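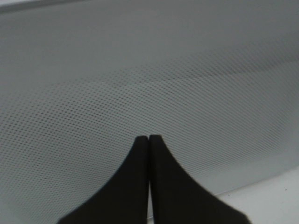

Lolthorpe Hall refit, fit-out group, minutes, September

Start 6:10 pm. Danica Lukáč in the chair. Apologies from the Vrabec people, stuck on another job.

1. Last minutes
OK'd. One fix, the paint order was for the back corridor, not the stairs.

2. Gray perforated sheet
Main item. Long talk. Still no final word on whether we go with metal or the stiff mesh for the radiator fronts. Losusine quote for metal is 1791, cut to size. Mistik quote for mesh is 753 but no edging included, and edging is another 513. Danica prefers metal, says mesh will sag by spring. Others not so sure, mesh is easier to take off for cleaning and the bends by the window bay are tight.
Color: gray stays. Vote on white was lost.
Holes: small ones, as agreed in the summer. Bigger pattern dropped, pencils go through.
Direction of the rows: diagonal, same on every panel. Has to be written on the order this time, fitters wont guess it.
Somebody asked about the shimmer you get when two layers overlap. Answer, dont overlap them. Single layer only.
Folded edge along the top or plain? Left open, ask both suppliers.

ACTION: Danica to call Losusine re lead time and folded edge.
ACTION: ask Mistik for a price with edging fitted, one figure, in writing.

3. Budget
3000 for all the covers and fixings. Either quote fits. Whatever is left goes to the coat hooks, agreed.

4. Fixings
Clips or screws. Screws for the hallway, clips everywhere else so the valves can be reached. Vrabec to confirm they have the clips in stock, if not we order with the sheet.

5. Storage
Sheet to be kept flat when it comes, behind the stage. Not stood up against the wall, last lot got a kink in it and we had to trim teh corner off. Wear gloves, cut edges are sharp.

6. AOB
Side door still sticks. Carried over again.
Key for the meter cupboard, has anyone got it? Danica to check her car.

Closed 7:25 pm. Next one same time, bring tape measures.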